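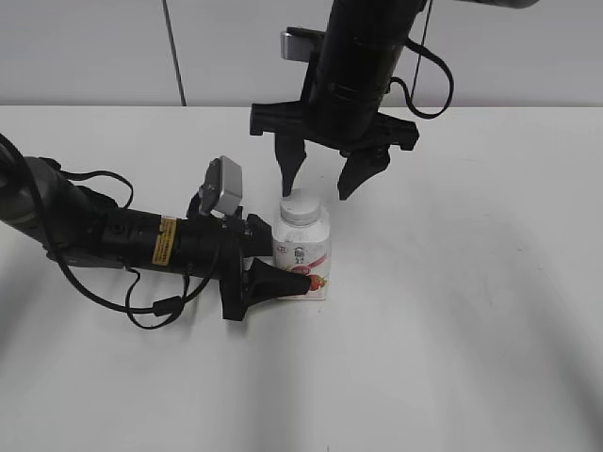

家里的小塑料瓶到底怎么处理才好?先说一下我的情况,我住在 Sodville 的一间老公寓,厨房加卫生间的收纳空间少得可怜,偏偏我又特别爱留瓶子。口香糖瓶、维生素瓶、糖果瓶,吃完了总觉得扔掉可惜,洗一洗塞进柜子,塞着塞着就满了。上周末下决心清理,一口气翻出来 40 个,摆了一地,我老公下班回来差点踩上去。其中我最喜欢的就是图里白桌子上这种,白色小方瓶,肩膀圆圆的,螺旋盖侧面有一圈棱纹,标签上印着草莓。方的比圆的好排,这个我是有体会的,圆瓶子放抽屉里一拉就满地滚(好吧是满抽屉滚),方的就老老实实站着。

现在我想把它们用起来,打算装这些东西:缝纫的小扣子、回形针、橡皮筋、图钉,厨房那边想装花椒、八角、白芝麻,可能还想装点小苏打。卫生间想放棉签,但是瓶子好像矮了点,棉签会露头,盖不上盖子。

问题主要有这么几个,麻烦各位有经验的说说。

第一,标签怎么撕干净?我试过直接抠,抠下来一层纸,底下还有一层胶,黏糊糊的,沾上灰以后变成灰黑色,比不撕还难看。热水泡过一个晚上,有的瓶子一泡就掉,有的泡了跟没泡一样,标签纹丝不动。是不是材料不一样?

第二,瓶子里的味道。草莓味、薄荷味真的很顽固!我用洗洁精洗了 2 遍,晾干以后盖上盖子,第二天打开一闻,还是一股甜甜的水果味。装扣子无所谓,装花椒我就有点犹豫了,总不能炒个菜出来是草莓味的吧。

第三,这种瓶子装吃的到底行不行?我婆婆说装过食品的就能再装食品,我妈说塑料的一律不行,两边都很坚定,我夹在中间不敢说话。

第四,怎么摆。我买了一个 Bakell 的抽屉分隔盒,结果高度差一点点,瓶子放进去抽屉推不进去,气死。现在那个分隔盒只好拿来放袜子。有没有人知道别的办法?不想再花太多钱了,为了收纳几个免费的瓶子去买一堆收纳用品,我老公说这个逻辑他不能理解。

先谢谢大家啦,写得有点乱,想到哪儿写到哪儿。

厨房角落的小麦

Maya Matar

你好呀,看到你这个帖子我笑了好久,因为我去年十二月刚做过一模一样的事,连跟家里人吵的内容都差不多。我来一个一个说,可能有点长。

标签这块,你的判断是对的,材料不一样。纸标签怕水,泡一泡就烂了;表面滑滑的、撕的时候会拉长的那种是塑料膜标签,水根本进不去,泡多久都没用。塑料膜的我用吹风机,中档热风对着标签的一个角来回吹,不要贴太近,也别停在一个地方不动,薄的瓶子会变形(我吹瘪过一个,瓶身凹进去一块,站都站不稳)。吹到角能翘起来了就慢慢撕,贴着瓶身往回拉,角度越平越不容易断。中途断了别着急抠,再吹一下,从断的地方重新起头。

剩下的胶用食用油就行。倒一点点在厨房纸上,盖住有胶的地方,放着去干别的,回来用旧银行卡的边刮,胶会变成一坨一坨的小泥条,特别解压!刮完用洗洁精洗掉油。护手霜也可以,过期的护手霜终于有去处了。我不太推荐一上来就用那种味道很冲的除胶剂,装杂物的瓶子倒是问题不大,要进厨房的我就不碰了。

还有一招,标签不撕。我有几个图案好看的瓶子就一直留着原来的标签,只在盖子上贴一张小圆贴纸写字。你说的那种草莓的,如果喜欢,留着也挺可爱的,放抽屉里本来就只看得见盖子。不过有个前提,里面装的东西一定要写清楚,尤其是家里有小孩的。外面印着草莓,里面装着图钉,小朋友看见了肯定要开。

味道的问题,洗洁精洗过之后,用小苏打兑温水灌满,泡一晚,倒掉,再开着盖子晾。重点是盖子!很多味道其实藏在盖子里面,有的盖子里有一片薄薄的垫片,能取下来的话取下来单独洗,取不下来就用旧牙刷蘸小苏打刷一圈。晾的时候瓶子和盖子分开放,口朝下先控水,控完再翻过来口朝上,不然里面一直是潮的。我有个瓶子就是没晾透盖上了,过几天打开那个味儿,直接扔了,没有挽救的余地。

晾完还有味的话,塞一团旧报纸进去,或者放一点晒干的茶叶渣,过几天再闻。要是还有,那就认命装扣子吧。

能不能装吃的,我的做法是折中,你可以拿去跟两位妈妈交差:装过食品的瓶子,我只拿来装干的、凉的、不油的东西,而且很快会用完。白芝麻我不装,芝麻出油,放久了瓶壁上一层油膜,洗都洗不掉,还会有哈喇味。八角你可能要掰开才塞得进去,香味也会跑到瓶子里,以后这个瓶子就只能装八角了。刚炒完还热着的花椒千万别直接倒进去,凉透再说。装过药的瓶子我一律不装吃的,这个没得商量。

摆放我用的是鞋盒盖,真的,免费。鞋盒盖边沿矮,方瓶子一个挨一个排进去,整个盖子往抽屉里一放,要拿的时候连盖子一起端出来。不够宽就把两个盖子叠着套一下,用胶带粘住。丑是丑了点,关上抽屉谁看得见!后来我嫌丑,包了一层旧挂历纸,好多了。

扣子建议按颜色装,别按大小装。我按大小装过,找一颗白扣子把所有瓶子都倒了一遍。

祝顺利,记得来贴成果!

阿哲不做饭

都扔了吧。我搬过三次家,每次都带着一箱瓶子,每次到新家都没打开。留三五个够用了。

棉签那个问题,剪短一半就盖得上了。

Macario Bermúdez

楼上说扔的,我理解,但是我舍不得,哈哈。我家现在有 53 个小瓶子在用,都有东西,没有一个是空着占地方的。我是修东西的人,螺丝、垫圈、保险丝、手表电池的小弹片,这些玩意儿不分开放就是灾难。我说说装杂物的经验,吃的方面我没发言权,Maya 说的我看着挺靠谱。

先说盖子。螺旋盖比翻盖好,掉地上不容易崩开。你说的那种侧面带棱纹的盖子很好用,手上有油或者戴着薄手套都拧得动,光面的盖子我拧到手滑骂人。但是拧紧之前看一眼螺纹里有没有渣,小铁屑卡进去以后盖子会歪,歪着硬拧几次就废了。

再说瓶口。这一点楼主没提,我觉得比瓶身高矮还要紧。口小的瓶子装回形针,倒的时候一根勾一根,全堵在口上,摇半天出来一团。回形针和橡皮筋我都不用小口瓶,改用矮的大口盒子。图钉、螺丝、扣子倒是可以,倒出来刚好一小把。图钉倒的时候请倒在瓶盖里,不要倒在手心里。别问。

不透明的瓶子一定要做标记,白瓶子尤其是,长得一样,盖上以后全凭记忆,我的记忆撑不过一个月。我试过写纸条塞在里面,没用,还是得打开看。现在的办法是在盖子顶上用热熔胶粘一颗样品,装什么螺丝就粘一颗什么螺丝,一眼就认出来,字都不用写。扣子也可以这么弄,粘一颗同色的在上面,还挺好看。图钉就别粘了,要粘也是尖朝下,先想清楚再动手。

抽屉太浅的话,瓶子可以躺着放。方瓶躺着也不滚,这是方瓶的好处,楼主已经发现了。躺着放盖子都朝外,标记就看得到。我工作台下面那个 Zepeda 的旧柜子,抽屉特别浅,一层躺 14 个,刚刚好,拉出来像一排小人睡觉。缺点是盖子没拧紧会漏,芝麻大的小零件漏进抽屉缝里,你就得把整个抽屉拆下来倒。

还有一个不花钱的办法,柜门内侧粘一条窄木板当小架子,前面拉一根松紧绳挡着。我太太用这个办法放厨房的小瓶,用的绳子是 Tranell 窗帘上拆下来的,挺结实。装之前先把柜门关一次试试,看里面的隔板会不会顶到瓶子。我第一次就没试,粘完了门关不上,撬下来带掉一块漆,到现在还没补。

标签残胶我补充一点:橡皮擦,普通的白橡皮,胶不多的时候直接擦,比油省事,擦完不用再洗。胶多了就不行,橡皮会糊掉。

厨房角落的小麦

谢谢各位!!回来更新一下。吹风机真的有用,之前泡一晚上都不动的那几个,吹热了整张撕下来,我激动得把老公叫过来看,他说嗯。橡皮擦也试了,小块的胶可以,大块的果然糊了,最后还是用的油。

垫片那个我完全没想到,拆了一个盖子下来一闻,草莓味全在那里面。现在瓶子和盖子分开晾在窗台上,等干透。花椒我先装一个试试,芝麻听劝,放回玻璃罐里了。

样品粘盖子的办法太妙了,已经粘了白扣子和蓝扣子的。回形针也听劝换地方了,晚上刚倒出来,果然勾成一团。

袜子还是住在 Bakell 里面,住得挺好。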